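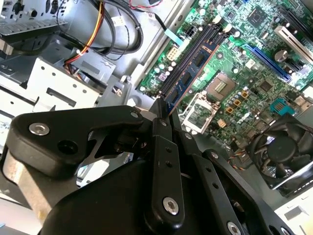
Support > Maltura Accounting > Printing and Export > Ticket

Overview Tickets Downloads Account Sign out

Subject: Invoice PDF stops at page 16, no error message
Opened by: Tane Ruddock
Product: Maltura Desktop, Kevar export module
Status: Solved, waiting for confirmation

Tane Ruddock wrote:

Good morning. I have a problem with the monthly invoice export for our shop. We have 41 customers with open invoices in October and I want to make one PDF for all of them. The export starts normally, the progress bar goes to the end, and the program says "Export finished." But when I open the file it has only 16 pages. It should have 84. There is no error message.

What I already tried:
- Restarted the program and then the computer.
- Exported to another folder, on the local disk and not on the network drive.
- Exported one customer alone. This works for each customer that I tested.
- Changed the paper size from Letter to A4 and back. No difference.

I would be thankful for any idea. The invoices must go out on Thursday.

Support (Clovis) replied:

Hello Tane, thank you for the clear list. Please tell me which customer is the last one in the short PDF, and which customer should come after. Please also send the file export.log from the Kevar folder. You must switch on "Detailed log" in the settings before you export again, otherwise the file has almost nothing in it.

Tane Ruddock wrote:

The last customer in the PDF is Nordlund Paints. After this should come a restaurant with the name Ông. I attach the log. I can see a line "skip record, name field" and after it the log says only "done." I am not sure if this is important.

When I export the restaurant alone it is fine, and the name is printed correctly, with the accent.

Support (Clovis) replied:

It is important. The batch export builds a bookmark for each customer, and the single export does not. The bookmark part still uses the old character set, so it can not write the first letter of Ông. It should skip this one bookmark and continue, but it closes the file. I could repeat it here with a test customer of the same name.

Until we have a fix, please do this:
1. Open Settings, then Export, then Advanced.
2. Remove the check mark at "Create bookmarks."
3. Close the window with Save. The X button does not keep the change.
4. Run the batch export again.

Please do not change the name of the customer. It is also used for the tax report.

Tane Ruddock wrote:

I did the steps. The first time I closed with the X, my mistake. The second time I used Save and now the PDF has all 84 pages. The restaurant is there, and the customers after it too.

One small question. Without bookmarks it is slow to find one customer in the file. Is it possible to sort by customer number?

Support (Clovis) replied:

Yes, in the batch window, under "Order." The setting is kept for the next export. I have reported the bookmark error to the developers and linked it with this ticket. Please confirm that I may close it.

Was this helpful? Yes (8) No (0)
Comments: 6 Shares: 0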